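Robotics | Local industry

Hilden lab builds library of burger-stacking examples for robot arm

A small automation firm in Hilden has started recording robot arms as they put together hamburgers, one layer at a time, in an effort to teach a control system how to handle stacked and awkwardly shaped items.

Werkuswood began the project, called Kodolura, in March. Operators guide an arm through a complete assembly while the system logs the position of each joint, the opening of the gripper and the view from the cameras. Each run is saved as a single example. The company wants a large and varied set of them before it begins training in earnest.

The burgers are food models. Werkuswood said real ingredients were considered early on and ruled out, as lettuce wilts under the lights and no two slices of tomato behave the same way for long. Real food may come back into the program at a later stage.

A run starts with the ingredients standing in clear divided organizers and a tray between them. The operator picks the pieces out in the order given on a screen and stacks them on the tray. Orders change from run to run — some call for cheese and no tomato, others for the reverse — so that the system does not simply memorize one sequence. 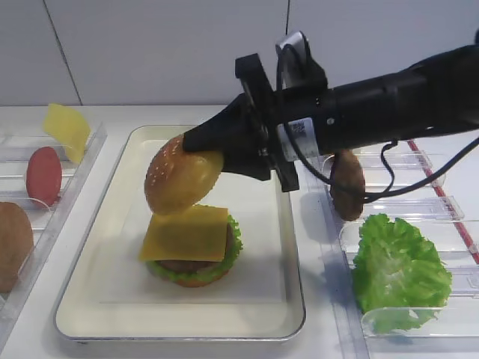

Operators work in blocks of 53 runs, then switch with a colleague. The company has 13 people trained to guide the arms, most of them hired from the Ban area, and 2 stations in use on most mornings. A third station is planned but has been held up by a late delivery of grippers.

Mistakes are kept. If a patty slides or a bun lands crooked, the operator is asked to fix it and finish the run, and the recording is tagged so the correction can be found later. Runs are dropped only when a camera fails or a piece leaves the table. Werkuswood said some 18 per cent of recordings include at least one correction, and that it would be happy to see that number go up.

The company has no plans to sell a burger machine. It describes the task as practice for packing and kitting work, where parts have to be set down in order on top of one another without shifting what is already in place. Two packaging plants have asked to see results.

A first version of the trained system is to be tried on the same stations this fall. The company has not decided whether the recordings will be shared outside the firm.

Filed under: Automation, Machine learning, Manufacturing

Contact the newsroom | Copyright Hilden Trade Report. All rights reserved. | Back to top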